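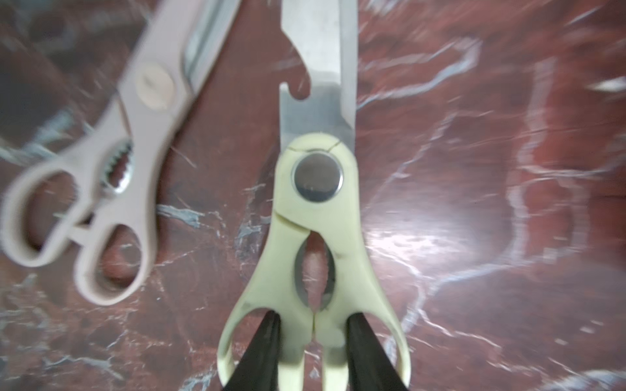
Slide 1: Kitchen scissors, cream handles, bottle-opener notch beside the blades.

SPEAKER NOTES — "Snip It Into Soup: Growing Herbs on a Windowsill"
Pullen Library, evening series, 03/08/2021

Wait for the latecomers to sit. Start with the smell test: pass the basil down the left side and the mint down the right, and let them meet in the middle.

Opening. I killed 13 supermarket basils before one lived, and I want everyone to leave tonight able to skip that part! Ask for a show of hands: who has a dead one at home right now?

Slide 2, the supermarket pot. Tip one out of its sleeve so they can see how many stems are jammed in there. It's a crowd of seedlings, all fighting over the same cup of soil. Split it into 3 clumps and give each its own pot. I love doing this bit live — bring newspaper for the table.

Slide 3, light. South window if you have one. My kitchen on Bestden Street faces east and the parsley and chives are perfectly happy, but the basil sulks until spring gets going. Thyme wants the brightest spot you own.

Slide 4, water. Finger in the soil up to the first knuckle. Dry? Water from below, wait, pour off what's left in the saucer. Rosemary goes longer between drinks than you think. Slow down here, this is where the questions always come.

Slide 5, cutting. My favorite part! Basil: snip just above a pair of leaves and two new stems grow from that spot. Chives: take them an inch above the soil, a few at a time. Parsley: outside stems first, right down at the base. Never strip more than a third of a plant in one go. Wash the blades between pots if anything looks spotty.

Slide 6, what to do with it all. Herb butter, ice cube trays with olive oil, green soup. Mention the potato soup from the Miettinen cookbook (300 grams of potatoes, one huge fistful of dill). Dill goes in at the very end, off the heat.

Seeds are on the back table, one packet each. Chives sown in October will still come up indoors, only slower.

Questions until they flick the lights.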